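Swap shelf news

Well, the swap shelf at Hernon Hall is up and running again and I am thrilled! We took in 66 paperbacks the first morning (mysteries mostly, and one very tired cookbook I've already borrowed). Beryl Ackroyd has put the large-print ones on the low shelf by the window, so no more climbing on chairs, please.
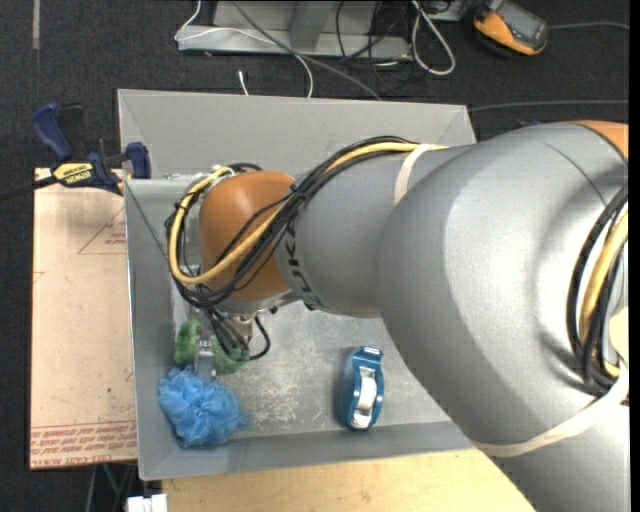 What we could use next

Kids' books! Picture books go out faster than we can stack them. Jigsaws are fine too if the pieces are all there. Drop things off with me or Li-hua Fu any morning before the September sale, and bring your own bag if you're taking a pile home.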